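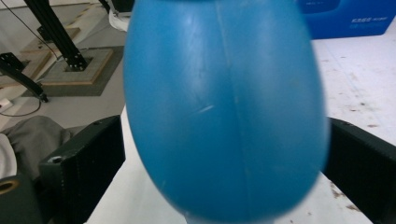

From: Neelam Vashisht
To: tamlow-gardeners list
Date: August 2024
Subject: Re: Re: hand-pollinating squash, is it worth it

On the Helthorpe side, Bhatt wrote:

> I have been out every morning at six with a paintbrush and I have
> nine flowers to show for it and no squash. They get to the size of
> my thumb, go yellow and drop off. My neighbor does nothing at all
> and is leaving zucchini on people's porches. Is it the variety?
> The soil? Should I be feeding them more? I've already put down
> two rounds of the tomato stuff.

Two rounds of the tomato stuff is plenty. Please put the box back in the shed.

Thumb-sized and yellow usually means the flower didn't get enough pollen. Are you sure you're starting with a male? The males are on a long thin stalk. The females have a tiny squash already sitting behind the petals. I ask with love, having spent most of one July painting pollen from nothing onto nothing and feeling very scientific about it.

If you do have both, skip the brush. Pick the male, peel the petals back and dab the middle straight onto the middle of the female. One male will do two or three females if you aren't stingy. Six is fine, but on a hot day they've shut by ten, so don't stop for a second coffee.

The plants also throw a lot of males early on and then sulk when it gets hot. Mine did nothing until last week and now I have four coming on one vine, all at once, as is traditional.

As for your neighbor, I'd take the zucchini and say thank you. Lock your car, though.

On the other thread: the seed order with Clato came to 341 packets last January and I would like it to be fewer this time. Somebody asked for eleven kinds of radish. You know who you are, and I have seen your plot — there is one radish in it.

Neelam
(plot 112, the one with the bindweed)

> Also does anyone want rhubarb

No.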